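Pudero gives you a city with 1,000 citizens and makes you the tax collector, so naturally I was hated by lunch. You pick a district, I picked Turkham, and you squeeze it until someone throws a turnip.

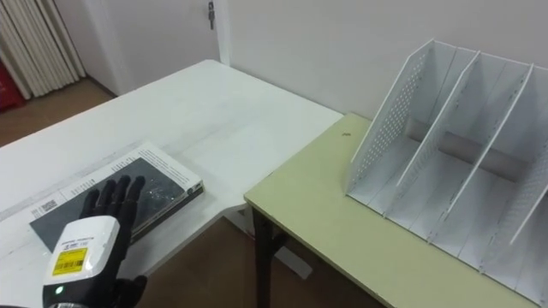
My best run lasted 839 turns. The fish sellers formed a union on turn two and never forgave me for the bucket levy, which I still think was fair. Kako, the rich hill district, pays nothing and complains constantly, so full marks for realism.

Combat is two mobs bumping into each other until one goes home. I lost to bakers. Twice.

I'm starting over tonight as a fish seller. The bucket levy has to go.
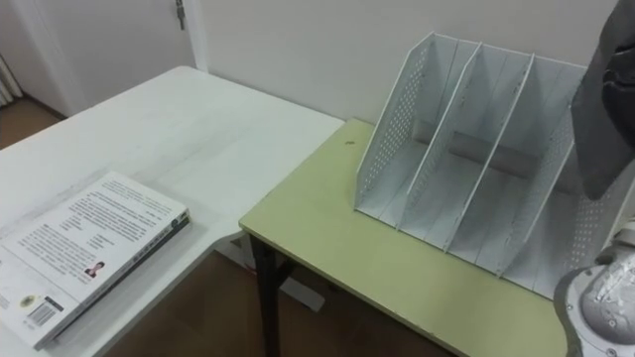 A thick paperback, back cover up, on the white table.

Posted November 2021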